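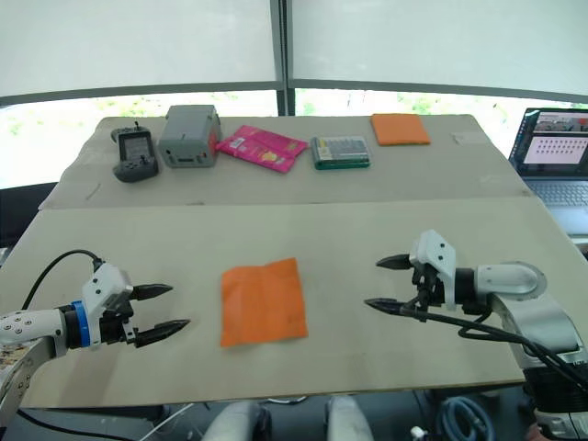

Folding Cloth Napkins: Our Project Report
Qistina Gunawan and Angeliki Gavalas

We picked napkins for our project in May, thinking (a bit foolishly!) that they would be easy. A napkin is only a square of cloth, after all, but ours came out of the wash with corners that never quite agreed. We tried 21 folds each and wrote down which ones stayed neat overnight. The plain flat fold did best, and orange cotton kept its crease longer than the linen that Kyriaki Alexiou kindly lent us from home.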